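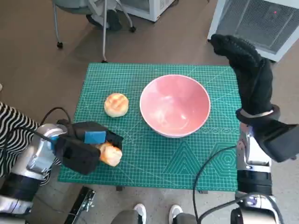 Quick writeup on how I freeze and revive bread rolls, becuase I keep getting asked and keep typing it out again. Works for soft buns, crusty rolls, the sweet ones with the crackly top. Not for anything with custard in it.

## What you need

- rolls, same day. Day-old freezes into day-old
- freezer bags, the thick kind
- foil
- a marker that writes on plastic
- an oven or a toaster oven. Microwave only in emergencies

I use Clustik bags, the big ones. Any thick zip bag is fine. Thin sandwich bags are no good past a week or so, you get frost and then that freezer taste.

## Step 1: cool them all the way

If you baked them, wait. Longer than you want to. A warm roll in a bag makes steam, steam makes ice, ice makes a wet bottom later. I leave mine on a rack a couple hours. Split one if you're not sure, the middle should feel like the room.

Store rolls, skip this.

## Step 2: tray first

Rolls on a tray, not touching, in the freezer an hour or two. Until the outside is hard. Then bag them. If you bag them soft they squash each other and freeze in one lump, and you'll be out there with a butter knife.

No room for a tray? Use a plate and do it in two rounds. My freezer is the small Gendel under the counter and the tray only goes in sideways, so plates it is.

## Step 3: bag and label

Push the air out. Zip nearly shut, press flat with your hands, close the last bit. Double bag if they're staying in longer than a month.

Write what it is and when. Mine from this batch says Tuesday, August 25, 2026, plain rolls, 8. You will not remember. I found a bag from July with nothing on it and had to thaw one to find out they were onion.
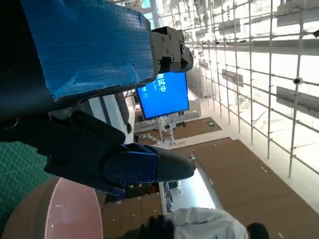

Keep them away from fish and cut onions, even double bagged. Bread picks up everything. Top shelf or the door is ok for short stays, but the door warms up every time you open it, so back of the shelf for the long ones.

## Step 4: thaw (or don't)

Small soft buns: on the counter, still in the bag, about 65 minutes. Keep the bag closed so the crust doesnt dry out.

Crusty rolls: skip the thaw. Straight to the oven from frozen.

Sweet ones with a crackly top: thaw out of the bag, on a rack. In the bag the topping goes sticky and comes off on the plastic. Learned that with a whole dozen from the bakery in Gakville. Very annoying drive to do twice.

## Step 5: the oven

350°F, middle rack.

- thawed soft buns: wrapped in foil, 8 minutes
- sweet ones: no foil, same heat, pull them when the top feels dry
- crusty from frozen: wet your hand, rub the outside, 11 minutes, no foil

Then let them sit a few minutes. Cutting right away gets you a gummy middle.

Toaster oven, go a bit lower and watch the tops. My old Rengifo runs hot and browns one side, so I turn the tray halfway.

## If it goes wrong

**Dry and crumbly.** Too long in the oven or air in the bag. Wrap in damp paper towel, microwave ten seconds, eat immediately. Otherwise breadcrumbs.

**Soggy bottom.** Bagged warm, or thawed on a plate. Back in the oven right on the rack, couple minutes.

**Ice in the bag.** A little is fine. Knock it off before it goes in the oven.

**Tastes like freezer.** Too old. French toast with plenty of cinnamon covers most of it.

Don't refreeze. I've done it, the rolls come out like packing foam. Just take out what you need and zip the bag back up quick.

Filled rolls (cheese, ham) I do differently, wrapped one by one in foil before they go in the bag. Will add that part when I've redone the timings.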